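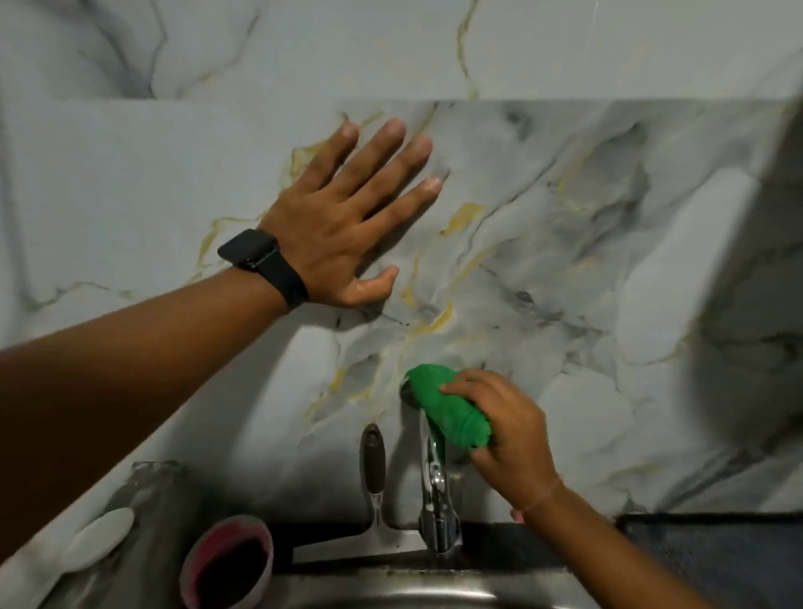 Sointu Nieminen
I'd rule out the aerator before spending money on anything else. Unscrew it, run the tap without it, and see if the pressure comes back. If it does, soak the part in white vinegar overnight and put it back on. You didn't say in your post whether you had tried that.

Weak flow at kitchen faucet, hot side only
Posted by Farouk in Plumbing and Fixtures
Viewed 1,181 times

The water pressure at my kitchen sink has been dropping since September. Cold is fine. Hot starts out okay for a second or two and then falls to maybe half of what it should be. The bathroom is on the same water heater and has good pressure on both sides, and so does the shower.

The faucet is a single handle pull-type made by Virkik, 7 years old. The house is from the seventies with copper pipe, and the heater is a 36 gallon gas unit. Our water is hard. The last city report I saw put it at 296 parts per million, and I have to descale the coffee maker all the time.

A plumber quoted me for a new faucet plus new supply lines without really looking at anything. I would like to know if there is something I can check myself first. I own basic tools and have changed a toilet fill valve, so I'm not afraid of it, but I have never opened up a faucet.

Edit: I took the aerator off like Sointu said. There was some grit in it and I cleaned it, but hot is still weak with it off.

Amedeo Carbone
If cold is strong and hot is weak at one faucet only, the aerator was never going to be the whole answer, because both sides go through it. The restriction is somewhere between the hot shutoff under the sink and the point where the two sides mix. That leaves three places: the shutoff valve, the supply line, and the cartridge.

Start at the bottom. Close the hot shutoff under the sink, open the faucet to let the pressure off, and disconnect the hot supply line at the faucet end. Put that end in a bucket and open the shutoff slowly. Have someone hold the line — it will jump.

If the flow into the bucket is strong, the valve and line are good and your problem is the cartridge. If it's weak, close the valve again, take the line off the valve and test the valve by itself with a short spare hose. Old multi-turn shutoffs have a rubber washer on the stem. When it gets loose it can drop into the opening once water is moving, and that would match what you say about it starting okay and then falling off. I would put my money there.

For the cartridge, shut off both sides, plug the drain so you don't lose the set screw, and pull the handle. Take the old cartridge with you to the store. Virkik has used more than one size and they look almost the same. Put a little silicone grease on the new O-rings. Don't use petroleum jelly.

While you have things apart, flush the hot line into the bucket for up to a minute. With water that hard you will probably see white flakes. If there are a lot of them, drain some water off the bottom of the heater too.

A new faucet may not fix any of this if it's the valve.

Gorkon
same thing happened at my place, it was the supply line. the braided kind, rubber inside had swelled up. 10 minute job. I put on a Vuder one from the hardware store and no problems so far

Farouk
Did the bucket test Thursday evening. Weak at the line, and just as weak at the valve with the line off, so it's the shutoff. I'll turn the water off at the main this weekend and replace it — both of them, I guess, as long as I'm under there. Amedeo, is a compression quarter-turn all right on old copper, or should it be soldered?

Amedeo Carbone
Compression is fine if the pipe is round and clean. Sand it lightly, use a new nut and ring, and hold the valve body with a second wrench when you tighten so you don't twist the pipe.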